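Dados > Catálogo aberto > Ensaios de placas > Bekby

Bekby: leituras de absorbância em placas de poços

Publicado em julho, pela equipa de dados da Cutgate
Tempo de leitura: 3 minutos

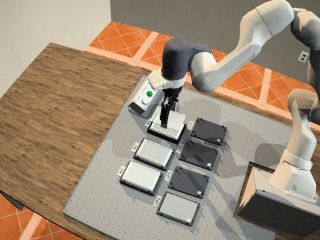
A Vendley observou, ao rever a versão anterior, que as leituras em branco vinham já subtraídas e que isso impedia qualquer recálculo. A partir desta versão os valores são distribuídos em bruto e a subtração fica a cargo de quem usa os dados.

## Conteúdo

O conjunto reúne 300 placas lidas em ensaios colorimétricos de proteína total. Cada placa corresponde a um ficheiro CSV em `leituras/`, com uma linha por poço. Os metadados estão em `placas.csv`, e a ligação entre os dois faz-se pela coluna `id_placa`.

Não estão incluídos os ficheiros binários do leitor nem as curvas ajustadas.

## Campos

- `id_placa`: identificador da placa, texto.
- `poco`: letra da linha e número da coluna, sem zero à esquerda (`A1`, não `A01`).
- `tipo`: `amostra`, `padrao`, `branco` ou `vazio`.
- `conc_nominal`: concentração nominal do padrão, em µg/mL. Vazio nos restantes tipos.
- `abs`: absorbância em bruto, sem correção de percurso ótico.
- `sinal`: `ok`, `saturado` ou `excluido`.

O separador é o ponto e vírgula e a marca decimal é a vírgula. A codificação é UTF-8 sem BOM.

## Preparação

Os ficheiros exportados pelo leitor foram convertidos com o `jatoi-conv`, mantido pelo projeto Jatoi. A conversão altera apenas a disposição, de matriz para formato longo. Nenhum valor foi arredondado.

Foram marcados como `excluido` 855 poços com volume incorreto registado no caderno de laboratório. As leituras permanecem no ficheiro. Os poços com valor acima do limite do leitor têm `sinal` igual a `saturado` e `abs` vazio.

## Limitações conhecidas

Em 40 placas a coluna exterior apresenta valores sistematicamente mais altos, compatíveis com evaporação durante a incubação. Estão identificadas em `placas.csv` com `efeito_bordo = 1`. Não foi aplicada correção.

Em 11 placas falta a temperatura de incubação. O campo `temp_c` está vazio e não deve ser lido como zero.

Os padrões foram preparados a partir de dois lotes de albumina. A coluna `lote_padrao` distingue-os; recomenda-se ajustar uma curva por lote e não misturar os dois no mesmo ajuste.

## Utilização

Para estimar concentrações:

1. Filtrar `sinal = ok`.
2. Subtrair a mediana dos brancos da própria placa.
3. Ajustar a curva aos padrões da mesma placa.
4. Rejeitar amostras fora do intervalo dos padrões.

A divisão entre treino e teste em `divisao.csv` é feita por placa. Dividir por poço coloca leituras da mesma placa nos dois lados e produz erros artificialmente baixos.

## Licença e correções

CC BY 4.0. Na atribuição, indicar o nome do conjunto e a versão usada. Erros de transcrição devem ser comunicados no repositório da Cutgate, com `id_placa` e `poco`. As correções aceites entram na versão seguinte e ficam registadas em `ALTERACOES.md`.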